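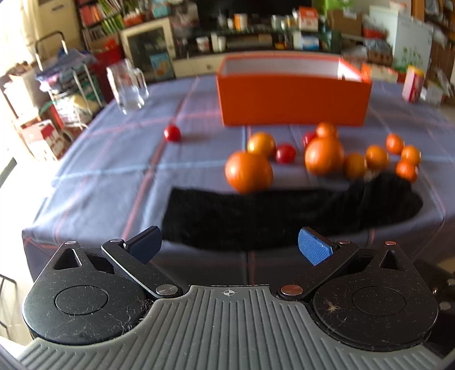
Capítulo 4
Puesta a punto y limpieza de la pinza manual

4.1 Antes de empezar

Una pinza manual se ensucia. Siempre. Trabaja encima de telas, mantas, manteles, y todo lo que suelta pelo acaba pegado a las carcasas o metido en las articulaciones. En el capítulo 3 vimos el montaje; ahora toca lo que viene después – mantenerla igual de un día para otro. Si la pinza del lunes cierra distinto que la del viernes, los datos no se pueden comparar y hay que repetir.

Material para este capítulo: brocha de pelo blando, pinzas de punta fina, paño que no suelte hilos, destornillador del tamaño de los pasadores, la hoja de taller. Nada de aire comprimido de momento (ver 4.3).

4.2 Qué se mira y en qué orden

De fuera hacia dentro. Primero las dos carcasas redondas, con su tapa central y el recorte triangular cerca del borde superior. La pelusa se queda en la superficie y en el borde interior, el que mira a la otra carcasa. Ese borde se olvida casi siempre.

Luego los brazos. Pasadores metálicos a la vista: se tocan uno por uno con el dedo, sin herramienta. Si alguno baila, se anota y se aprieta al final, con todo ya limpio. Apretar sobre pelusa es dejarla dentro.

Por último las yemas. Son azules en el modelo que usamos en el curso y tienen textura, asi que retienen polvo. Paño apenas húmedo, una pasada en cada sentido, secar. Nunca alcohol: la guía de Mitow lo desaconseja y en el taller de Skestberg ya estropeamos un juego.

4.3 El error del aire comprimido

Catherine Rennie, que llevó el taller varios años, lo tenía escrito en la pared: la brocha saca, el aire mete. Un chorro a través del recorte triangular empuja las fibras hacia el eje y entonces ya no es limpieza, es desmontaje. Una tarde entera. Brocha primero, pinzas para los mechones, y solo con la carcasa abierta se puede usar aire, a baja presión y de lado.

4.4 Comprobar el cierre

Con la pinza limpia se abre y se cierra despacio, mirando las yemas de frente. Deben llegar a la vez. Si una llega antes, hay tres sospechosos: pasador flojo, yema mal asentada, fibra enrollada en la articulación. Se revisan en ese orden porque es el orden de lo fácil a lo pesado.

Después la prueba con objetos. Fruta pequeña y redonda va muy bien – tomates, por ejemplo, de tamaños distintos – porque rueda en cuanto el cierre está descentrado. Tela también, mejor una que tenga pelo, para ver si la yema agarra o resbala. Y volver a limpiar despues, claro.

4.5 Registro

Cada 2000 cierres, revisión completa. En la hoja Drirel se apunta el número de la pinza, la hora, qué se limpió y qué se apretó. Ejemplo de una entrada correcta:

Pinza 141. Carcasa izquierda con mechón en borde interior, retirado. 2 pasadores reapretados. Cierre centrado.

Ejemplo de una entrada que no sirve:

Pinza 58. Limpia, todo bien.

Los pares de apriete vienen en la tabla Guthrie, al final del capítulo. No apretar de memoria.

Empezamos por las carcasas.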